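Putting a cloth down on the bench when sorting small gears, yes or no?

kullard_shed
I've been picking through a box of little gears and I'm fed up with them rolling off the bare bench onto the concrete. Tried an old bedsheet, but it's white and the glare gets me after a while. What does everyone else use?

tin_pocket
Dark cloth, every time. Mine is a gray-blue thing I got for next to nothing and small metal parts show up great on it. I don't bother ironing it either, the creases stop stuff from wandering (mostly!).
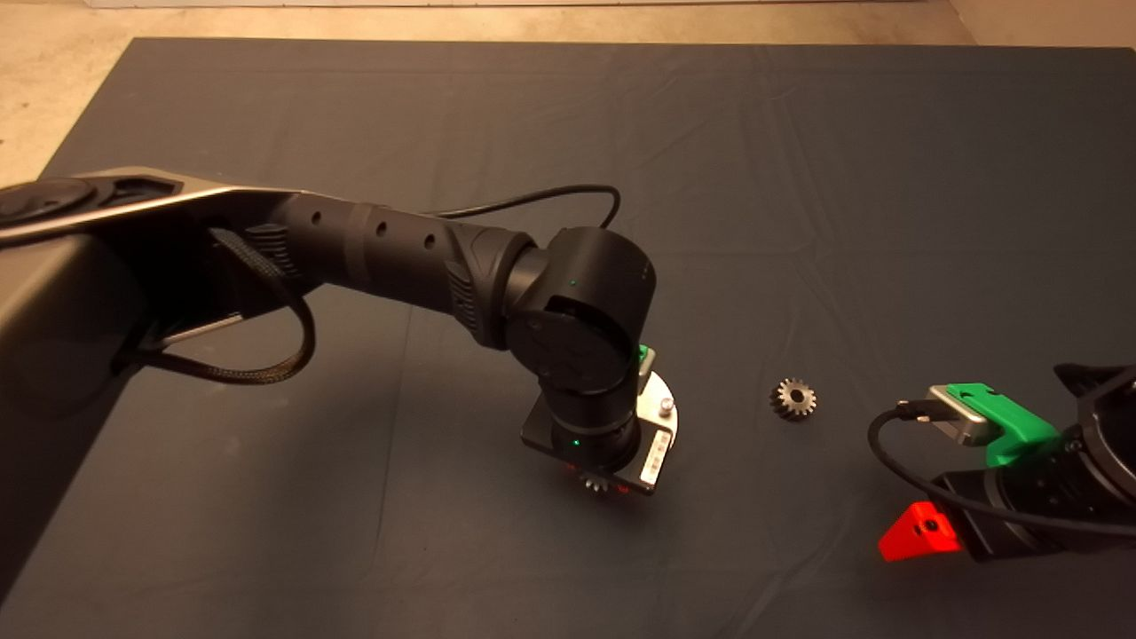
kullard_shed
Does the cloth need to be fastened down?

tin_pocket
A couple of clamps at the corners will do it. I skip them if I'm only sorting for twenty minutes.

besov80
Gonna disagree with the creases thing. I had nearly 200 bits from an old Aerts clock to get through last May and the tiny ones kept hiding in the folds. Flat rubber mat for me, and I haven't gone back. Plus cloth sheds lint, and lint plus a greasy tooth is a pain to pick out.

tin_pocket
Depends on the cloth though? Mine's a tight weave and I shake it outside first. Rubber mats stink up my whole shed.

cevberg_fan
I use both, mat underneath and cloth on top. Spur gears lie flat on it just fine, it's the little shafts that roll. Those go straight into a jar lid.

kullard_shed
OK, going dark cloth first, and I'll iron it to keep besov80 happy. Jar lids I have plenty of.

besov80
Ha, fine. Check the folds anyway before you shake it out.

14 replies · 3 shares

Related threads
Cleaning old grease off brass teeth
Jar lids or muffin tins for small parts?
Best lamp for a dark bench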